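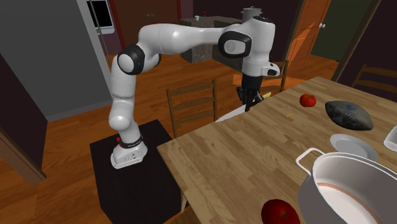

Clovmont Robotics Club – simulation entry check, Mitier student round
Date: 2022-12-21
Entry: Provard, table-clearing task

1. Arm mounted on pedestal, base fixed in the scene file
OK. Same pedestal height as in May.

2. Objects on the table match the task list
Partly. Tomato, football, plate and pot are listed. The apple is in the scene and I can't find it on the list. Add it or take it out.

3. Gripper clears chairs and table edge on the way down
Not convinced. The team says 300 clean runs out of 300. The log I was given has 326 entries. Which 26 were dropped, and who decided?

4. Collision checking on for all objects
OK in the settings. I would still like to see it fail once on purpose.

5. Wrist view usable at close range
Marginal. Both fingers show, spread apart, with a knife blade standing point up next to the left one. Most of the rest is brown wood against brown wood, and I doubt the vision model can tell those boards apart.

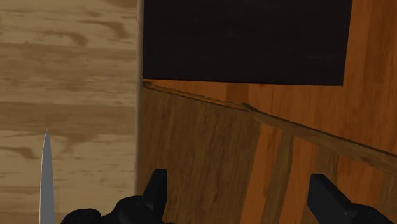 6. Sharp objects handled by rule
Open. The rule sheet says blades are approached from the handle side. "It's only simulated" was the answer I got – the Matar judges score it anyway.

7. Random seed recorded
Seed 108, written down. One seed is thin evidence for a claim of reliability. Run more.

8. Stop command halts the arm mid-motion
Not tested. The box was already ticked when the sheet reached me, so I have unticked it.

Result: hold. Resubmit with items 2, 3, 6 and 8 answered in writing.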